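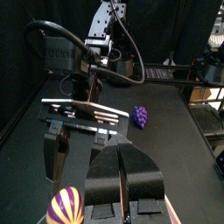
Wrist cameras and the handover problem

The bimanual policy we trained at Drerkeck in the fall would pick up nearly anything small and then fail to pass it across. Left arm to right arm, mid-air, the receiving fingers closed a little early or a little short. I spent most of the winter on this and want to write down what changed the result.

The baseline took four camera streams: overhead, front, and one per wrist. All were resized to the same resolution and fed through a shared encoder. Attention maps showed the policy leaning on the overhead view for almost the whole episode, including the last few centimeters, where the arms block that view.

The fix is small. During training we drop the overhead stream at random, with a probability that rises as the distance between the two grippers shrinks. Distance comes from forward kinematics, so no labels are needed. At test time all streams are on. We call it proximity dropout in the code, and the name has stuck.

We trained 2 variants, one with a linear schedule and one with a step at 7 cm. The step version did better on soft toys and the linear one on rigid objects. I don't have a good account of the difference. Training time went up by around 2 hours per run, mostly from the extra kinematics pass in the data loader — it could be cached, and we haven't done it.

Striped or patterned balls are still the worst case. The fingers need to meet a curved surface near its widest point, and a small height error squeezes the ball out. Toy fruit with an uneven surface is more forgiving.

Calibration matters more than I expected. A wrist mount that shifts by a degree undoes much of the gain, so we now check both mounts before each collection block. The Tralby data predates that check and I left it out of the final runs.

Next is the same schedule with force readings added as an input.

Comments (2)

mk_servo: Did you try dropping the front camera too?

Reply from the author: Once, at a fixed rate. Grasping got worse and handover didn't move.

pdx_lathe: Would like to see the step version with a wider threshold. Konwood's toy set might be useful for the rigid cases.

Contact | © 2019 Ekwueme Notes | Back to top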